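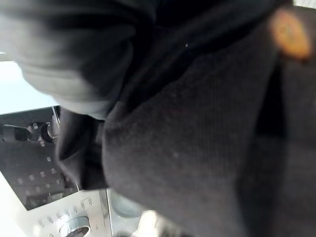 Photo: Arkex Media

Jirayu Hemmin steps up to national touring cars with Bennani

Sarkura Cup front-runner Jirayu Hemmin will race in the national touring car series next season, after signing a full-year deal with Bennani Racing.

The news was confirmed on Oct 3, 2019, and it's a terrific reward for a driver who has spent three seasons scrapping her way up the one-make ranks. Hemmin took the Sarkura Cup title fight all the way to the last lap at Davevbridge this year, and anyone who watched that race will know she can handle a crowded first corner.

She will drive the team's No. 772 hatchback, the same chassis that ran near the front for most of this season. Bennani is stripping it back to the shell over the winter and fitting a fresh engine and gearbox before testing starts in February.

"I've wanted this since I was in karts," Hemmin said. "The car has so much more grip than what I'm used to, and I came in from my first run grinning. I didn't want to give it back!"

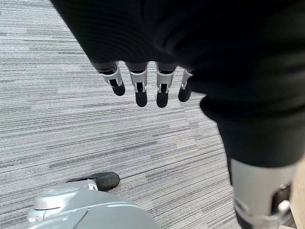
Testing plans

Her first proper outing will be a two-day test at Davevbridge, where the team hopes to get through 100 laps on a mix of new and used tires. The circuit measures 2588 meters and is hard on the front left - a good place to learn how a front-wheel-drive car behaves late in a stint.

Hemmin will keep her race engineer from the Sarkura Cup, and longtime backer Arkex moves up with her as title sponsor. The car's new colors will be shown at the test.

Bennani is still talking to drivers about its second entry. The team would like somebody with touring car experience alongside Hemmin, and a decision is expected before the test.
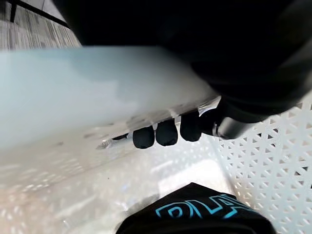 Will Hemmin still race in the Sarkura Cup next year?

She won't run the full season, but she plans to enter the Davevbridge round as a guest if the dates don't clash.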